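Mettre une chemise ou un maillot sur cintre sans marquer les épaules

Le lit sert de table de travail. On y pose le linge propre, on y met les vêtements sur cintre, puis tout part dans l'armoire. Comptez sept minutes pour une petite lessive.

Avant de commencer

Tirez la housse ou le drap pour avoir une surface à peu près plane. Les oreillers peuvent rester au pied du lit, il suffit de garder libre la moitié côté tête. Sortez ensuite les cintres, crochets tournés dans le même sens.

Choisir le cintre

Pour un maillot de sport ou un haut en tissu synthétique, prenez un cintre courbe. Les cintres en fil de métal laissent une pointe à l'épaule. Les miens viennent du lot Primero de chez Gatchalian, mais n'importe quel modèle arrondi convient, à condition que les extrémités ne dépassent pas la couture d'épaule.

Passer le vêtement

1. Posez le vêtement à plat sur le lit, devant vers le haut, boutons ouverts s'il y en a.
2. Si l'encolure est étroite, entrez le cintre par le bas. Passer par le col détend la maille.
3. Faites sortir le crochet par l'encolure.
4. Placez une épaule, puis l'autre. La deuxième reste souvent tassée au bout du cintre - tirez doucement sur la manche.
5. Soulevez le tout par le crochet et laissez pendre au-dessus du lit.
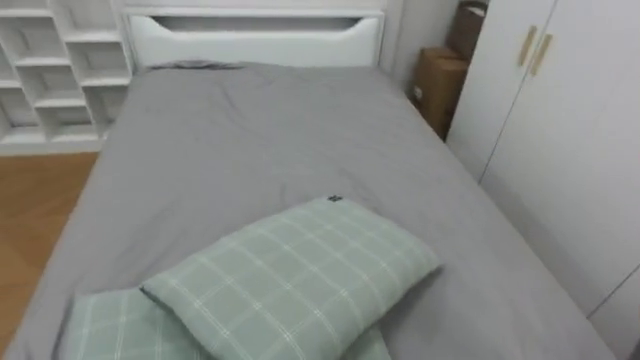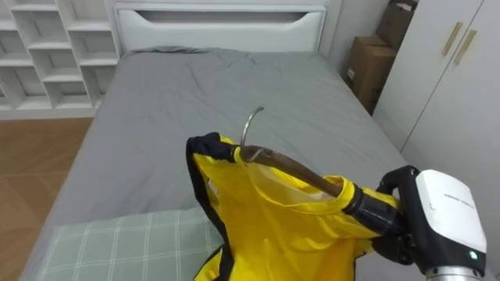
Le lit avec sa housse grise et les deux oreillers à carreaux, puis le maillot jaune sur son cintre.

Reprendre les plis

Avec le vêtement suspendu, lissez du col vers l'ourlet avec le plat de la main. Insistez près de l'encolure et sur les épaules. Un liseré de couleur aide à vérifier que les deux côtés tombent droit. Pas de fer chaud sur le synthétique brillant ; si un pli résiste, laissez le maillot une nuit dans la salle de bains.

Ranger

Laissez trois centimètres entre deux cintres. Les maillots vont ensemble, les chemises à part, et les pulls se plient : sur cintre, ils s'allongent. Pour le pliage des pulls, voir la fiche de Charito Baluyot, mise à jour en février.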